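5. Covering a work table with Surdu mat

This section explains how to lay the Surdu 881 table mat on a flat work table. The mat is delivered in a roll. For tables with round corners, please see section 6 of the Pusto guide.

What you need

- Surdu mat, cut longer and wider than the table by 2 inches on every side
- Steton spray adhesive
- Hand roller or a clean dry cloth
- Sharp knife with a new blade
- Long metal ruler

Before you start

Keep the mat in the room where it will be used for 20 hours. A cold mat is stiff and it will pull back after gluing. Unroll it with the matte face down, so the curl goes out by its own weight.

CAUTION: Open a window when you use the spray adhesive. Do not smoke and do not use a heater with open flame in the same room.

Steps

1. Remove everything from the table. Screws which stand above the surface must be turned down or taken out.

2. Clean the table with warm water and a little soap. Let it dry fully. Do not use furniture wax before gluing - the adhesive will not hold on it.

3. Lay the mat on the table without glue and check that it passes over all edges. Mark the front edge with a pencil on the back side.

4. Fold back one half of the mat. Spray the table and the back of the mat with a thin layer, and wait roughly 6 minutes until it does not stick to the finger.

5. Lower the mat slowly from the middle to the outside. Press with the roller in the same direction.

6. Repeat with the other half.

7. Cut the extra material along the front edge with the knife and the ruler. Make one long cut, not many short ones.

Note: If an air bubble stays, push it to the nearest edge. Small bubbles can be opened with a needle.

A brown mat with a straight front edge:

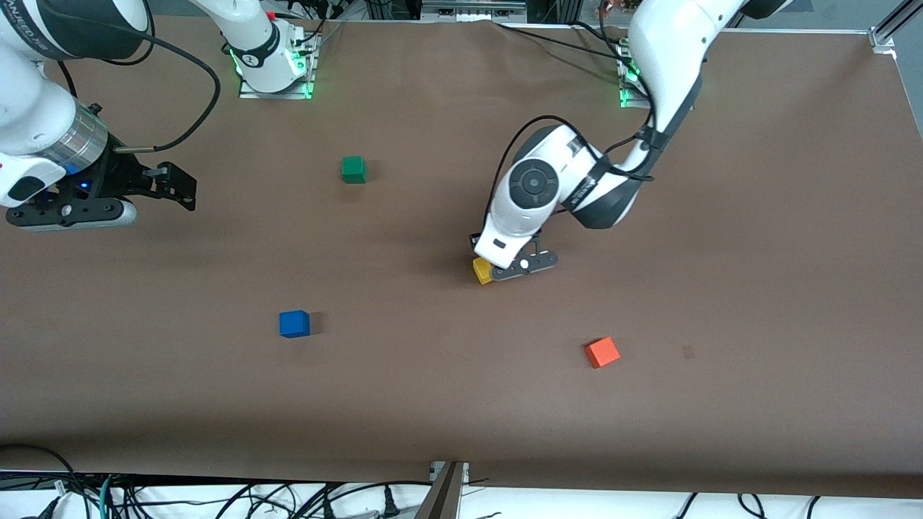
User comment, Skinside: We did step 7 on the same evening and the edge moved a little under the knife. On the second table we waited until next morning and the cut was clean. Maybe you can write this in the guide.

Reply from Pusto support: Thank you, this is correct. In a cool room please leave the mat overnight before cutting. The step will be changed in the next edition, planned for October.

Care

Wipe the mat with a damp cloth. Do not use acetone or paint thinner, they make shiny spots on the matte face. Hot cups need a coaster.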